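Notebook, Dedeo bench, job 2228
October, started 2 p.m.

Second half of the bowl work. Picking up from the page with the coffee ring on it, where I had just decided that porridge was a terrible choice of test dirt. It is! It sets like grout if you leave it over lunch, and then you aren't learning a thing about crumbs, you're learning about porridge. So porridge is out, and I'm so much happier.

What we're after, for whoever borrows this book: Berkumico want a one-page table routine for their small dining rooms. Dishes come off the table on a tray, the loose stuff gets wiped out of them before they go anywhere near the sink, and the drains stop clogging. Berenice Villaseñor took the call and says they've been snaking the same drain all summer. The page has to work for somebody on their first shift, with a full tray in front of them and no time to read.

Crumb mix, final version (I hope):
toasted brown bread, blitzed then sieved
crushed plain crackers
a spoonful of cocoa so it shows up on white
no sugar, no oil for now

Made 1000 g of it this morning, which filled the big jar and most of the old pickle jar as well. Label on the lid, please, if you decant any. It looks a lot like the good coffee and I nearly found that out the hard way.

The cocoa was Yesenia's idea and it's a great one. With bread alone you think a bowl is clean until you tilt it under the window and then there's a whole beach in there. With cocoa you see the streak right away, and you can see which way it went when it was pushed.
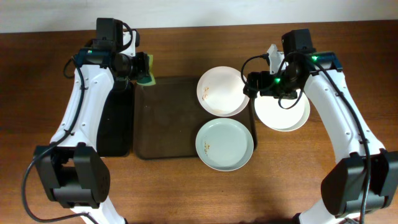 So, the order of things. I've gone back and forth on this all week and I think we have it now. Bowls before plates. I used to do plates first because they're easy and it feels like progress, but then the bowl crumbs have nowhere to go except onto the clean plate next door. If the bowl goes first, the plate can catch whatever comes over the side, and you wipe the plate last and you're done. Yesenia did it my old way and then the new way without my telling her which I liked, and she picked the new one on her own. Very pleased about that.

Where the crumbs end up matters as much as the wiping. Emptying onto the tray is tempting and I see everybody do it, me included. It works fine for one bowl. By the last one you've got grit under everything, and when you pick the tray up it all slides into the corner and stays there, right where the floor of the tray curves up into the rim. I spent more time on that corner with a toothpick than on all the bowls together. Crumbs go in a bin with real walls, next to the tray, and the tray stays a tray.

Sponge notes
The plain kitchen sponge is still the winner for bowls. It bends into the curve. The firm scraper we got from Dromoston is a lovely object and I want it to be good, but it's straight and the bowl is not, so it touches in two places and skips over the bit in between. On a flat plate it's wonderful, one pass and gone. Keep it for plates. I'd like to try cutting one down to a curve if nobody minds me ruining it (Berenice, do you mind me ruining it?).

Damp versus dry: barely damp. Wring it until it stops dripping, then wring it again. Too much water and the crumb mix turns to paste and gets painted up the side in a thin brown film, and then you really do need the sink. Bone dry just herds the crumbs around, and the fine ones hop over the rim. There's a sweet spot and once your hand knows it, it's easy, but I have no idea yet how to write "once your hand knows it" on a one-page sheet for someone's first shift. Ideas welcome. Yesenia suggests "squeeze twice," and I think that may simply be the whole instruction.

Direction: start at the far rim and pull down and toward you, then turn the bowl, then again. Finish with one slow circle around the bottom. I was skipping the circle because the pulls look like they've done the job. They haven't. The pulls bring everything down into the middle and then leave a little of it there, every time.

Bowls
The wide shallow white ones are staying in. I had a deep one in the lineup too but it's a different job altogether, you can't get your knuckles in there and see what you're doing at the same time. Berkumico's dining rooms use shallow ones at breakfast and something deeper in the evening, so we'll owe them a second page for those someday. Not this week.

The slight lip on these is a mixed blessing. It's great for holding on to, and it does stop crumbs from flying out on the upward part of a stroke, but the underside of it picks up a line of dust that you only notice when you stack. Added "run a finger under the lip" to the draft. Then took it off, because it's fussy. Then put it back. It's on there in pencil.

Trays
I'm getting fond of the brown one. It has scuffs now from all the sliding and I think they help a bit with grip, although that could just be affection. The important thing is to leave half of it clear. When I load it edge to edge there's no room to turn a bowl, so I end up lifting the bowl to turn it, and lifting is when things spill. Dishes to one side, working space on the other. This goes on the sheet in big letters.

Which side gets the dishes? We argued about this over lunch (soup, from Ochoa, with that green sauce, so good). I'm right-handed and want the dishes on my right. Yesenia is left-handed and wants the exact same thing, which made us both laugh because neither of us could explain it. We've written "either side, pick one and stick with it."

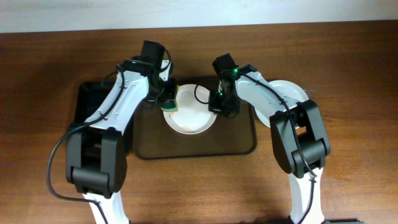 The check at the end is what I got excited about this afternoon. Up to now we've been calling a bowl done when it looked done from where you stand, and that's too kind to ourselves. My new rule is that the last look goes straight down into the bottom of the bowl, with no tilting, and any speck you can see sends you back for another circle. It catches things like that one little tan crumb near the bottom, the kind of leftover I'd have waved through last week without a thought. It's tiny, sure. But a tiny one in every bowl in a busy dining room is how you get Berenice on the phone about drains. The straight-down look takes no time at all and I can't believe we weren't doing it.

The other change is putting the plate beside the tray instead of on it. I tried it because I'd run out of space, and I love it. The bowl gets the whole tray to itself, you can turn it without bumping anything, and the plate sits off to the right waiting its turn. The black bin goes on the left. So the dirt travels one way and the dishes travel the other, and your hands never cross over. I did it four times in a row without once reaching over the bowl, which for me is a record.

Small worry: the table. Plate directly on wood is fine for us, our top has a good finish and wipes down beautifully, but I don't know what Berkumico have. If it's tablecloths then the plate needs a mat or we go back to everything on the tray. Must ask. I've been assuming bare wood all along because that's what I'm looking at every day.

The bin wants thinking about too. I like the high walls because you can knock a sponge against the inside and nothing jumps out. I don't like how hard it is to see how full it is when you're working beside it. You sort of forget it's there, which is nice until it isn't. I wonder about a white liner. Cocoa would show up on it, and you'd notice it filling. Yesenia thinks a liner will just bunch up and get dragged out with the sponge. She's probably right but I want to see it happen.

Things I got wrong today, for the record
Put the lid back on the crumb jar with the spoon still inside, so it didn't seal, so the top layer went soft. Scooped that off and threw it out.
Used the plate scraper on a bowl "just once more." Same result as before.
Wiped the table between runs with the same sponge I was testing and then wondered why it was suddenly doing so badly. New sponge per run from here on. The old ones are in the tub by the door and are fine for the floor.

To do
Cracker-only batch, coarser, to see if big pieces behave (my guess is they're easier, but they might ride on top of the sponge).
A little oil in the mix. I've been putting it off because I know it's going to be a mess. It has to be done, nobody eats dry crumbs out of a bowl for breakfast.
White liner in the bin.
Ask Berkumico: tablecloths? deep bowls in the evening, what size?
Draft sheet to Berenice with "squeeze twice" in it, and see whether she understands it cold. Don't explain it to her first!
More crackers. We're low, and some of that is the crumb mix and some of it is me.

Yesenia has the bench first thing tomorrow and wants to try the whole run with the bin on the right and the plate on the left, her way round. Jar is on the second shelf. I've left her two fresh sponges, already squeezed.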